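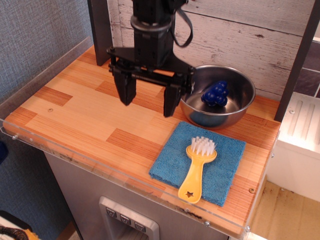
Gritemville Robotics Workshop is looking for operators to help us compare two grippers over the coming summer, and we'd love to hear from people who have never driven an arm before as well as people who do it for a living. The study is called Fundance. You'd be sitting at a controller, picking up household and toy objects on a small play-kitchen benchtop and putting them back down again, while we record how you get on. The objects are ordinary enough, and the combinations are where it gets interesting: a shiny steel bowl with a bunch of toy grapes inside it asks very different things of a pair of fingers than a yellow scrub brush lying across a folded microfibre towel. We want to know which gripper people prefer for which job, and whether their preference matches their results.

Posted 2023-11-03. Applications stay open until all places are filled.

## What we're comparing

Both grippers have two parallel fingers. The Drumar set is the stiffer of the pair and has a firm, positive close that experienced operators tend to like straight away. The Haslinger set gives a little under load, so it's more forgiving if you come in at a bad angle, but some of our own staff find it vague on small things. We argue about this at lunch a lot and it's time we had proper numbers!

Each participant uses both sets, and half of you will start with Drumar and half with Haslinger. We'll also swap between a handheld controller and a leader arm partway through. Some people take to one and can't stand the other, and we're keen to hear about that too.

## What a session looks like

1. A short safety briefing, a look at the stop button, and some free driving with nothing on the bench.
2. Practice reaches over the benchtop. The clear guard along the front and side is low but it's easy to clip when you're new, so we spend a bit of time on it.
3. Lifting a rounded object clear of the bench and holding it steady beside the bowl.

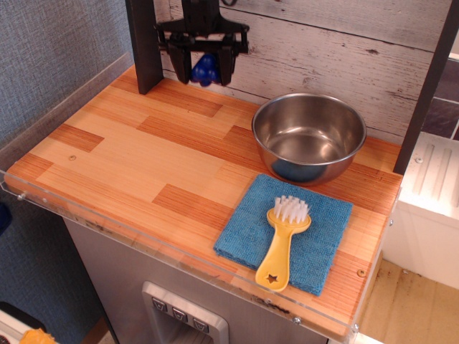

4. Placing into the bowl and taking back out, working with the reflections on the steel. You can watch the bench directly or use the camera feed, and we'll ask you to try both.
5. Brush and cloth work. Thin, flat and floppy things, in other words. Bring your patience.
6. A questionnaire and a chat with whoever is running the rig that day.

Sessions run for 86 minutes including a break. We ask everyone to come in for 5 sessions, ideally no more than a week apart, so we can see how people improve and where they plateau. We pay $80 per session by bank transfer, and you'll be paid for any session you start, even if the gear lets us down halfway through.

## Who we'd like to hear from

Anyone 18 or over who can sit comfortably at a desk and use at least one hand on a controller. Left-handers, please do apply, as our early pilot group was almost entirely right-handed and we'd like to fix that. Glasses and contacts are fine. If you use a wheelchair, the operator desk height is adjustable and the workshop is step-free from the car park.

You don't need a technical background. We've got places set aside for complete beginners and for people with real hours on an arm, whether that's from a factory floor, a uni lab or a hobby build in the garage. Let us know which group you're in and roughly what you've used.

We can't take people who have worked for either gripper supplier, sorry.

## Your data

We record arm motion, finger position, the benchtop cameras and your controller inputs. No camera points at the operator. Your name is kept separately from the recordings, and you can ask us to delete your runs at any time before the results are written up in May.

## How to apply

Send us an email through the contact page on the workshop site with "Fundance operator" in the subject line. Tell us:

- your experience with arms, if any
- which hand you favour
- which weekdays or evenings suit you
- any access needs we should set up for

We'll reply to everyone, including those we can't fit in this round. If you'd like to see the rig before committing, ask for a visit in your email and we'll find a quiet afternoon for you to come and have a drive.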